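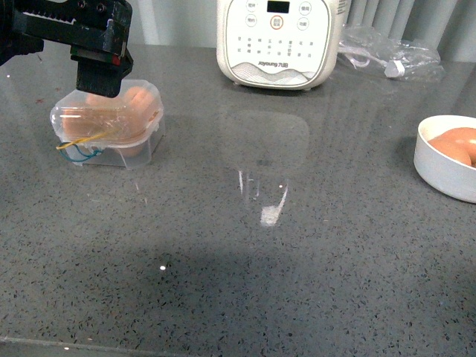 Jenham Robotics Club: Frequently Asked Questions

Who can join the club?
Any student of the school can join. You do not need to know programming before you come. We have members who started with no experience, and after one term they could write a small task for the arm.

What is the project this year?
The project is named Edlow. The arm must work in a normal kitchen, on a normal counter, with eggs. Eggs are difficult for a gripper, and this is the reason we like them.

Are the eggs real?
Yes. Please tell us if you have an allergy to eggs, and we will give you other work, for example the logs.

How many trials do you record?
The team has 932 trials saved until now. Many of them are failures. We keep the failures also, please do not delete them from the shared folder.

How long is one turn with the arm?
One turn is 30 minutes for a group of three students. If your group is late, the time is not added at the end.

May I move the things on the counter?
Please ask the group before you. The white bowl and the machine from Joyoung stay where they are until the group has finished its set of trials.

What does it cost?
The fee is $185 for the year. It includes the eggs and the spare gripper pads. It does not include travel to the Flilberg competition in April.

Who do I ask if the arm stops?
Press the stop button first, then call Xiaoqing Cai. For questions about the fee or the calendar, please write to Gaétan Paquette.

Can parents visit?
Yes, parents are welcome after 4:30 p.m. We ask them to stay behind the line on the floor when the arm has power.

Related pages
Edlow: rules for the kitchen task
How to name your log files
Flilberg competition: travel form
Safety sheet for new members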